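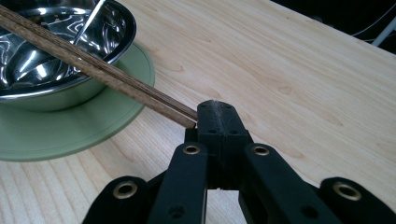
Lusley restaurants asked to drop throwaway utensils by January

2024-09-15

The town of Lusley wants its restaurants to stop handing out disposable forks, spoons and chopsticks by January. The plan, announced last week, is voluntary, and it is hard to see what will make anyone follow it.

Town officials say 17 places have signed up. The list they gave out has 13 names on it, and two of those belong to the same owner. Asked about the gap, project manager Percy Marulanda said the rest were "verbal."

The town also claims the switch will save each restaurant $314 a month. That figure comes from Dallik, the company that would rent out and wash the reusable sets. It did not say which restaurants it looked at, or whether the savings include its own fee.

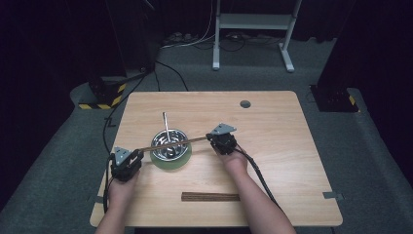

Maribel Taipe runs a noodle shop on Clunar Street and has used washable chopsticks for five years. She doubts the number too. "I spend more on hot water than I ever spent on the paper-wrapped ones," she said. "I like mine better, but don't tell me it's free money."

Takeout, where most of the throwaway sets go, isn't covered at all. Marulanda said that would be "looked at later." A similar promise was made about plastic bags, and shoppers in Lusley still get them at nearly every checkout.

The town has set no fines and no date for a review.

Shares: 13 | Comments: 5

Get our newsletter in your inbox. Sign up

Contact us | Back to top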